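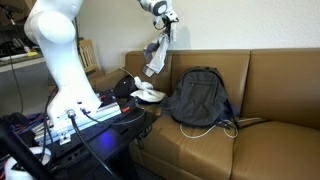
Volume 19, Issue 6, page 6

Lounge tidy-up begins ahead of winter program

Residents and visitors who use the ground-floor lounge at Jakanside Community House are asked to collect their personal belongings before the end of April, when the room will be cleaned and rearranged for the winter program.

The lounge has become one of the most heavily used rooms in the building. It serves as a waiting area for the afternoon classes, a reading room in the mornings and a place to sit for anyone who arrives early for the MacDonald Street bus. The tan leather couch has been in particular demand, and it has also become the place where things are put down and left. A dark backpack on the seat, a cable across the cushions and a crumpled white cloth beside them will be a familiar sight to anyone who has come in looking for somewhere to sit.

Réjean Sandhu, who manages the building, said the aim was to return the seating to general use.

"The couch has three back cushions and on many afternoons you would be fortunate to find a free place on it," Mr Sandhu said. "We would like people to be able to walk in and sit down. Bags are welcome in the building, but they should be on the hooks or in the lockers."

Under the revised arrangements, bags may be left in the lockers beside the Uson Room at no charge between 8 am and 6 pm. Lockers must be emptied each evening. Larger items, including sports bags and musical instruments, may be stored behind the front desk by arrangement with staff. A receipt will be issued and must be shown when the item is collected.

Clothing, towels and other fabric items found in the lounge will be folded and placed in the grey tubs near the side entrance. Hats and helmets will be kept on the shelf above the tubs. Items remaining after 19 days will be offered to the Gundirell opportunity shop, which has accepted unclaimed goods from the house for several years. Keys, telephones, wallets and identity cards will be held in the office safe and will not be passed on.

Charging cables will be dealt with separately. Staff will coil each cable, fasten it with a paper tie and label it with the place in which it was found. Owners will be asked to describe the length, colour and type of connector before a cable is returned. People who charge telephones or laptops in the lounge are reminded to use the outlets along the window wall and to keep leads off the seats and away from the walkway.

The leather will be cleaned once the belongings have been removed. Ngọc Châu, who coordinates the house's furniture and fittings, said the cushions would be vacuumed along the seams, wiped with a barely damp cotton cloth and dried by hand. A conditioner suitable for finished leather will be applied the following morning, and the couch will be out of use until the afternoon.

"Leather will put up with a good deal of sitting, but it does not care for buckles and zips being dragged over it," Ms Châu said. "We ask people to lift a bag off the cushion. Please do not use kitchen spray or baby wipes on the couch, even for a small mark. Tell the desk and we will attend to it."

The house has set aside $500 for the work, which will cover cleaning materials, additional coat hooks and a second set of tubs. The couch itself will be kept. A proposal to replace it with individual chairs was considered last year and was not supported by regular users of the room, 138 of whom returned the comment form. A number of respondents asked for better reading light at the armrest end, and a floor lamp has been ordered.

While the work is under way, morning readers may use the Uson Room, where newspapers and the large-print collection will be available on the centre table. Tea and coffee will be served from the kitchen hatch as usual. The bus timetable normally displayed in the lounge will be moved to the foyer.

Enquiries about lost belongings may be made in person at the front desk or by telephone during office hours. Owners should be ready to describe the item and say when they last had it. Requests on behalf of another person will be accepted with a signed note.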